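Prokanby Recording Studio, voice booth and live room
Inspection checklist with comments
Tuesday, September 10, 2019
Inspected by: Bujar Janevski
Checked after by: Azra Kovačević
Reason: voice recording for the animated film Jiluvent

1. Booth door opens from inside without key. OK.
Comment: The handle is stiff. An actor with script in one hand must pull two times. Please put oil before the first session.

2. Emergency light over the door. NOT OK.
Comment: Lamp is on, but the battery does not hold. Same remark was written in January. I ask that this time it is ordered.

3. Headphone level limited at 87 dB. OK.
Comment: Measured on both headphones. The limiter in the control room must stay locked, also when the director asks for more.

4. Cables fixed to floor. PARTLY.
Comment: The tape by the music stand is lifting. Mr. Vukčević walks much when he plays the villain, so I want new tape on all the length.

5. Drinks and other liquids kept away from microphones and power. OK with comment.

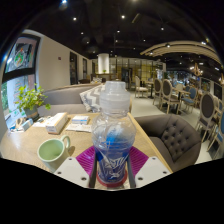 Item 5. Bottle with screw cap, blue liquid.

Comment: Only closed bottles may pass the booth door. For long shouting scenes the actor can ask for a pause of 2 minutes and drink outside.

6. Ventilation of booth. OK.
Comment: With the fan off for recording, the air becomes heavy. Open the door after each 40 minutes of work. Azra will keep the time, as she did for the Wurov radio comedy.

7. Fire extinguisher, control room. OK.
Comment: Seal is whole, pressure in the green. The hook is a little high for shorter people.

8. Rest area between takes.
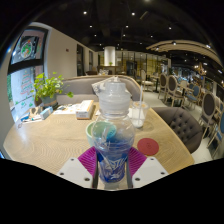 The comedy cast will be together here for the group scenes, and it becomes crowded fast. Chairs must not stand in the way to the exit. Scripts stay on the shelf and do not go on the table with the drinks. A bottle with a narrow spout, as the one by the green bowl, is fine for me, but please close it after use and do not leave it near the edge. Result: OK.

9. Microphone stand, booth. NOT OK.
Comment: The screw of the arm slips under the heavy microphone. Use stand no. 57 until the repair.

Items 2 and 9 to be finished before the first voice session. Item 4 the same day, if tape is in the house.

Signed: B. Janevski
Seen: A. Kovačević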